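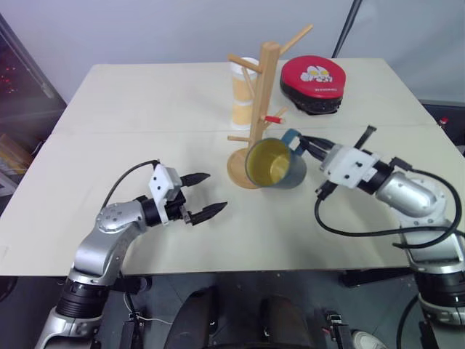
Photo: Nosipho Nkuna

Open day at the Horamcombe turnery

I'd been meaning to get to Horamcombe for years, and in June I finally did. What a place! It's a long, low workshop at the bottom of a lane so narrow that I had to reverse twice for the same tractor, and by the time I'd parked in the field the first talk was well under way.

Malachy Ó Dálaigh was at the big lathe turning a bowl from a lump of ash, chatting over his shoulder the whole time. He lets the gouge do the work and you can hear when it's right — the rattle drops to a sort of hiss and the shavings come off in ribbons. I stood there far longer than I'd planned and went home with bits of ash in my hood.

Kitchen things are what they make most of. Spoons, pegs, rolling pins, bread boards, and mug trees, the old-fashioned sort with a round base and an upright post. Drilling for the pegs is harder than I'd imagined, as the angle has to be right or the mugs slide off. Malachy passed round a few from his early days and they were terrible, he was very cheerful about it.

Upstairs is the timber loft, up 3 flights of steep steps, and the smell alone is worth the climb. Sycamore at one end, beech at the other, all of it stacked with little sticks between the boards. I asked far too many questions about drying.

Tea was in the yard from half past two. Get the ginger cake if there's any left. Parking was £4, in the honesty box by the gate, and the lane floods after heavy rain so wear boots.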